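# How to put up a small shelf that stays level

When I moved to Genunthorpe in October, I had never drilled a hole in a wall. In my old apartment the landlord did not allow it, so all my things stood on the floor or on furniture. My neighbor Rutilio Valdovinos showed me how to hang the first shelf, and I hung the next ones alone. I write the steps in the order I do them now, with the mistakes I made.

## What you need

- a drill, and a bit the same size as your wall plugs
- wall plugs and screws
- a spirit level, the longer the better
- a pencil and a tape measure
- a vacuum cleaner
- 2 brackets and a board

My brackets are from Corberg and the board is a leftover from the bookcase of my sister. The board is 32 inches long. If yours is much longer, you should use a third bracket in the middle.

## Decide the height first

Most people hang a shelf too high. Stand in front of the wall, close your eyes, and lift your hand as if you take a cup from the shelf. Open your eyes and make a small pencil mark where your hand is. For a kitchen this works very well. Over a desk, sit down and do it again, because the height you like when you stand is often not the height you like when you sit.

Before you drill, live with the mark for one evening. Put a strip of masking tape on the wall, as long as the board, and see if a door hits it or if your head does – mine did.
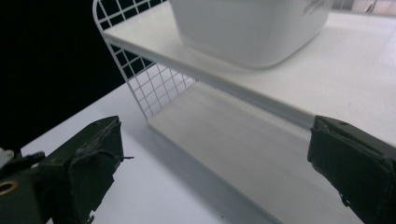

The tape also tells you if the depth is right. Hold the board against it and let somebody walk past you. In a narrow hallway even a thin shelf can feel like too much.

## Find out what is inside the wall

Knock on the wall with your knuckles. A hollow sound means drywall, and there you must find the studs or use anchors made for hollow walls. A hard, dull sound means brick or concrete, and then you need a masonry bit and the hammer setting of the drill.

Do not drill straight above or below an outlet or a light switch. The cables usually run there. A cheap detector is worth the money, but test it first on a place where you already know there is a cable.

## Mark and drill

1. Hold the first bracket on the wall and mark its upper hole only.
2. Drill this hole, push in the plug, and fix the bracket with the screw not fully tight.
3. Put the level on the bracket and turn the bracket until it is straight. Mark the lower hole.
4. Swing the bracket to the side, drill the lower hole, and fix both screws.
5. Lay the board on the first bracket, hold the second bracket under the other end, and put the level on the board. Mark the holes of the second bracket.

Step 5 is where I went wrong the first time. I measured both brackets from the floor, and the floor in my house is not level. Trust the level and forget the floor.

Hold the vacuum cleaner under the drill while you work. If a plug turns in its hole, take it out and use the next bigger size. Toothpicks and glue can help for a picture, but not for a shelf with books.

## Fix the board

Screw the board to the brackets from below, with screws shorter than the board is thick. Check this twice. Then put the light things on it first and leave the heavy ones for the next day.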